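Wooden cutlery and a fabric placemat every day, how do you keep them decent?
Forum: Table and Kitchen > Setting the table

plumgate76
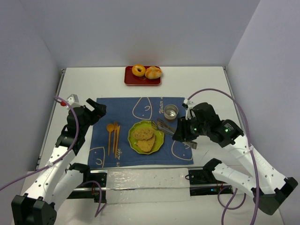
I switched to wooden cutlery for lunches in April and I'm mostly happy with it. Spoon and fork are fine. The knife is the weak point. It gets through bread but it drags on anything with a crust, and breaded patties end up in crumbs.

Second problem is the placemat. It's dark blue fabric with cream print, and every crumb shows. I wash it on Sunday and by Tuesday it needs it again. Do you wash printed ones warm or cold? And do you oil the cutlery?

Dirna
Cold wash, inside out if it's a double layer, no dryer. Cream print on dark fabric cracks if you dry it hot. Mine from Wiegand went through the dryer twice and half the letters came off.

I oil wood once a month. Food grade mineral oil, leave it overnight, wipe off in the morning.

stove_402
I don't oil anything that goes in my mouth. Wash by hand, dry standing up in a jar, done. Mine are three years old and look okay.

On the knife, just use a metal one. A wooden knife is a butter knife.

plumgate76
I know, but I like the set to match. The fork edge does a better job on the patties than the knife does, to be fair.

Tulludberg
Small thing, but why is everything on the left? Fork left, knife right of the plate, spoon outside the knife. That's how I was taught and it leaves your hands where they need to be.

plumgate76
I eat left handed and pick them up from that side. Spoon, fork, knife in a row is just what I'm used to.

stove_402
It's lunch. Put them where you want.

Tulludberg
Sure, at home. If you have guests they will look for the knife on the right. I would also move the bread tray in closer, it's a long reach over the plate to the far edge.

Dirna
I'd leave the bread where it is. If it's close I eat both pieces before the main food.

What is the plate, by the way? I like the scalloped rim with that green.

plumgate76
Stolari, bought secondhand, 13 dollars for two. The other one has a chip. The glaze holds up but sauce dries in the dips of the rim, so I go around it with a brush.

The little red tray is easier. I wipe it and put it back. A roll hangs over the side if it's a big one, but two pieces fit.

linen19
Adding to the placemat question. Shake it outside before washing or the crumbs turn to paste in the seams. For grease, a drop of dish soap rubbed in, wait ten minutes, then cold wash. I disagree with Dirna on turning them, most placemats are one layer and you can't.

Dirna
I did say if it's a double layer.

linen19
You did, I read too fast.

plumgate76
Single layer here. I'll try the dish soap and a cold wash this week, and oil just the knife and see if it makes any difference next to the other two.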